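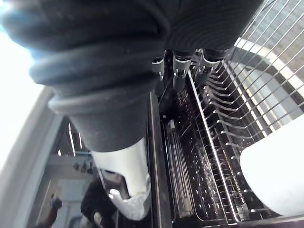
Fig. 1. Grey plastic clips, hanging in a row.

Domestic Interiors, Unit 4: Kitchen Storage and Work Surfaces
Handout for the second session. Course tutor: Frans Mertens

4.1 Terms used in this unit

Point of use: the place where an item is first needed during a task. The point of use for a colander is the sink; for a baking tray it is the oven or the surface beside it.
Landing space: clear worktop next to an appliance or door, used for putting things down.
Dead storage: volume that is enclosed and counted on the plan but cannot be reached in normal use. The back of a deep corner unit is the usual case.
Suspended storage: any arrangement in which the item hangs from a rail, hook or clip.

4.2 Suspended storage

Hanging an item keeps it in view and leaves the shelf or drawer free. The load passes through a small number of fixings, so the wall or the underside of the cabinet must be checked before a rail is specified. Plasterboard alone is not acceptable for cast iron or for a loaded pan rack.

Clips and hooks are not interchangeable. A hook needs a hole, loop or handle in the item. A clip holds by pressure and will take cloths, gloves, opened packets and paper, but should not be relied on for anything that would break or cause injury if it fell. On the drawings, show clips and hooks with different symbols and give the spacing between centres. For the exercise, use a spacing of 50 mm for clips and 200 mm for pan hooks.

The bottom of the longest hanging item fixes the clearance, so measure the items first and position the rail afterwards. Students who place the rail first generally find that ladles foul the kettle.

4.3 Enclosed storage

Drawers give better access than shelves below worktop height. The contents are seen from above and the user does not have to kneel. Shelves remain the cheaper choice above the worktop, where depth is limited in any case.

Shallow drawers should be placed at the top of a stack and deep drawers at the bottom. Record the internal height, not the height of the front. In the Postma plan the fronts are 205 mm high, and several of last year's submissions treated this as usable space. The runner, the base panel and the gap above must all be taken off.

4.4 The island

An island adds worktop and divides the circulation of the room. It should be drawn only after the routes between sink, hob, fridge and outside door have been marked. If a route has to bend round a corner of the island more than once, the island is too long or is in the wrong place.

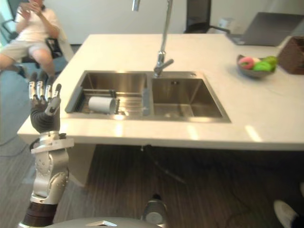

Fig. 2. White countertop on a kitchen island.

Pale worktops reflect light on to the task and make crumbs and spills easier to see. They may also produce glare under an unshaded lamp. Check the finish as well as the colour: a matt surface scatters the light and a polished one returns an image of the fitting. Maes and Desmet disagree on whether a pale island should match the perimeter worktop. Both positions are set out in the course reader and either may be argued in the written part.

The overhang on the seating side is knee space and must not be counted as storage. Sockets in the island have to be settled before the floor is laid. Mark the cable route on the services plan.

4.5 Exercise

Using the Preketham flat plan, prepare:

a storage schedule for 21 items of your own choice, with the point of use stated for each;
one elevation of a wall with a suspended rail, dimensioned from finished floor level;
a plan of the island with landing space hatched.

Scale 1:20 for the elevation, 1:50 for the plan. Put your name on every sheet. Late work goes to Stijn Verbruggen.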